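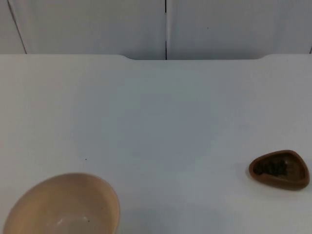
Courses > Food and Household History > Handouts > Unit 4

Unit 4: Measuring Before the Measuring Cup

October
By the course office, Gillau Evening School

Read this handout before class and bring it with you. We will use the Mottram recipe book again, so have your copies of pages 17 and 47 ready.

1. What a recipe was for

Most handwritten recipe books were kept by people who already knew how to cook. The writer set down what was easy to forget, such as the order of the spices or how long a ham should hang. Amounts were often left out. When they do appear, they come in three forms: by weight, by volume, and by comparison with some everyday thing.

Weight is the easiest for us to follow, but it was the least common in small kitchens. A good scale cost money and had to be looked after. In the Mottram book, weights show up mainly for things bought in a shop (sugar, currants, gunpowder tea), where the seller had done the weighing. Flour and milk came from nearby and were measured in whatever was at hand.

Comparison gives us "butter the size of a walnut" or "as much soda as will lie on a sixpence." These look vague, but they were good enough for the dishes they were used in. A walnut of butter in a pan of greens can be a small walnut or a large one and the greens will come out much the same.

2. The local measure

Before standard measures were enforced, a bushel in one market could differ from a bushel in the next. Merchants knew this and priced for it. For our course we use the Darkia ledger, which lists grain sold in two different bushels on facing pages. The clerk did not convert between them. He kept two columns and added each one up on its own.
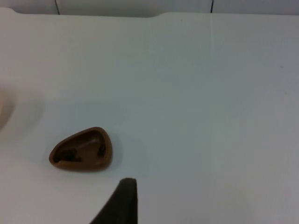
Handout 4 – page 2

Look at how the clerk marks the change. There is a small cross in the margin beside the first entry in each new measure, and nothing after that. Several students last term missed the cross and ended up with a total of 600 bushels for the season, which mixes the two columns. Do not add across the page. The correct figure for the left column is 156.

3. Vessels as measures

A household that used the same vessel every time had a working measure, even if it matched nothing outside the house. The trouble started when a recipe traveled. A daughter who copied "two cups of flour" and moved away took the words with her but left the cup behind. In the Mottram book there are corrections in a second hand that seem to come from this problem: "more," "less by half," "use the blue one."
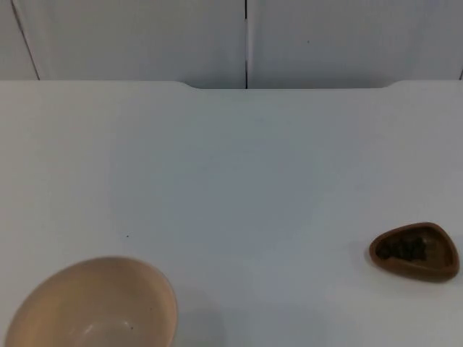
Proportion was the usual way around it. If every ingredient is measured in the same vessel, the size of the vessel matters far less. One part fat to two parts flour makes a workable pastry at any scale. The weak spot is a recipe that calls for two vessels. Take the beige bowl and the small brown dish shown on the white table: "a bowl of meal and a dish of salt" would make sense only to a cook who had that pair. Swap either one and the balance changes. When you find two vessels named in a single recipe, underline both and note whether the writer ever gives their size. Usually the answer is no, and you will have to work backward from the finished dish. Eggs help, where there are any – they vary in size, but within limits we can guess at.

4. For next time

Pick one recipe from page 47. List every amount in it and mark each one as weight, volume or comparison. Then write half a page on which of them you could follow today and which you could not. Typed or handwritten is fine. The Cluvedis reading is optional.

Comments (3)

My copy of page 17 is too faint to read on the left side. Is there a better scan in the office?

Reply from the course office: Yes, ask at the desk and we will print you one.

My grandmother's book says "flour to stiffen" for nearly everything. I marked it as comparison but I'm not sure that's right.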